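Tronmont record their second album in a rented house, with the drums in the hallway

Tronmont have finished work on their second album, Brinstead, and the band says almost all of it was recorded outside a studio. The four-piece spent 21 days in a rented house in February and tracked everything there except the strings, which were added later at Modise, a small studio the group has used since its first EP.

The album has nine songs. Eight were written before the band moved in, and the last, Jukumik, came together on the final weekend. It will be the first single and goes out to radio on Monday.

According to a statement from the band's label, the group wanted a record that sounded like people playing in the same building. The drum kit was set up at the end of a long hallway with two microphones close to the kit and another pair at the foot of the stairs. Bass and guitars went down live with the drums on most songs. The amplifiers were kept behind closed doors in the bedrooms, and the players stood together in the hall wearing headphones.

Vocals were done mostly at night. The band says three of the lead vocals on the album are the guide takes sung while the drums were being recorded, and that later attempts were cleaner but did not sit as well with the rest of the track. On the title song, the singer can be heard moving away from the microphone before the last chorus. The group left that in.

There is less keyboard on the new record than on the debut. An upright piano that came with the house appears on four songs, tuned once at the start of the stay and then left alone. By the third week it had drifted flat enough that the guitars had to be tuned down to match it on Jukumik, which is why the single sits a little below concert pitch. Fans who want to play along will need to do the same.

The mix was done on a small desk over nine days. The band asked for very little compression on the drums, and the vinyl version has been cut separately from the digital one, with a quieter level and a longer gap between the two halves of the album.
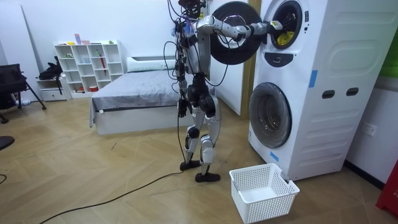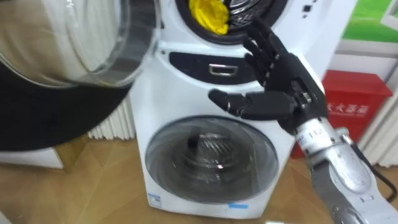
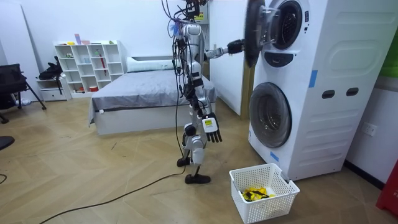
Jukumik runs just over five minutes and opens with a slow, looping rhythm that was not played on the kit at all. The band built it from household sounds picked up with a handheld recorder, then slowed them down and layered them under the bass. The low thump on the first beat is the round door of a front-loading washer, the same general kind as the tall white machine with the open upper door in the photos, being pushed shut. The scraping sound that follows is a chair on a tile floor. Both drop out when the piano enters and come back alone for the last 40 seconds.

The album will be sold on vinyl, CD and download, with two extra songs on the CD. One is an early version of the title track with different words, and the other is an instrumental recorded on the first day to test the hallway microphones.

Tronmont will play eight dates after the release, all in small rooms. The string players from the Modise session will join them for the first two shows. Tickets go on sale Monday at 9 a.m., with a limit of two per person.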